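Steamed buns on the table again as Lumanlan room opens its bun mornings

The shared room at the Lumanlan community house has started its bun mornings again this March, and the first one was full before 9 o'clock. The mornings are run by Jaruwan Sriwong, who taught steaming at home for many years before she moved the class to the house.

The equipment is simple: an electric steamer, a plate and a white table against the wall. 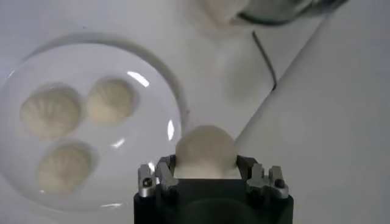
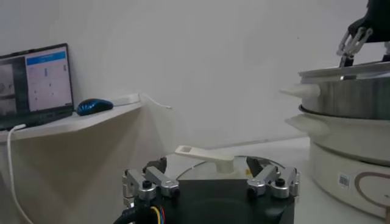
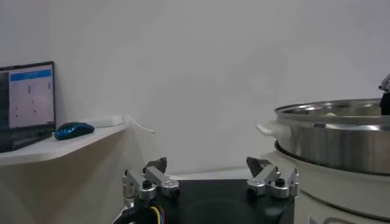
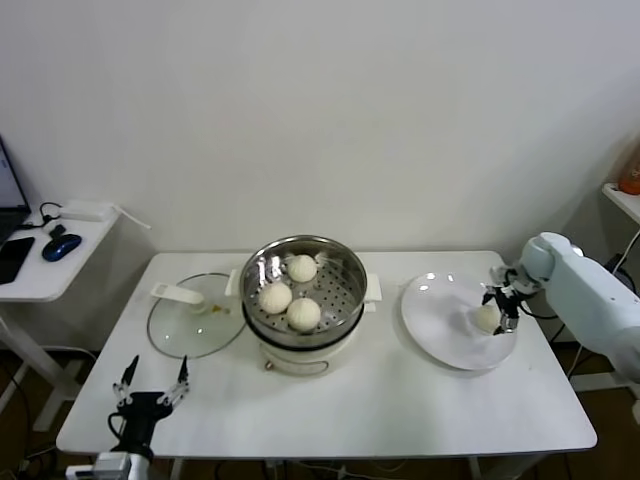 Pleated buns and the steamer at Lumanlan.

Fourteen neighbours had put their names down for 12 places, so two of them were moved to the next session. Each person pays 5 dollars, and this covers the flour, the filling and a cup of tea. The fee is the same as last year.

Ms Sriwong told the group that most people are too quick with the pleats. She asks beginners to make the circle of dough thinner at the edge than in the middle, and then to turn the bun with one hand while the other hand is pinching. "If the top is not closed well, the juice will find the way out," she said. "Then you have a flat bun and a sticky basket."

The filling this time was pork with spring onion, and there was also a sweet one with red bean paste. Participants were told to leave space between the buns, as the dough grows while it steams, and to keep the lid on until the time is finished. For the size she teaches, Ms Sriwong gives them 14 minutes. After this she turns off the heat and waits a little before she opens the lid, so the skin does not wrinkle.

Uthai Saithong, who came with his daughter, said he used to buy his buns frozen and did not know how the pleats are made. His first ones looked more like small bags, he said, but the taste was fine – and his daughter's were much neater.

The house would like to offer 100 buns at the neighbourhood lunch in Orbridge later in the season, and the people from the mornings will be asked to help with the shaping. A second steamer would make this easier. Ms Sriwong has asked if any family in the area has one at home that they can lend for the day, in any colour and with its own lid, please.

Places for the next morning can be booked at the front desk of the house. Participants should bring an apron and a container with a lid to take their buns home. Children are welcome with an adult. The room opens at 8:30 a.m., and the dough will be ready by then.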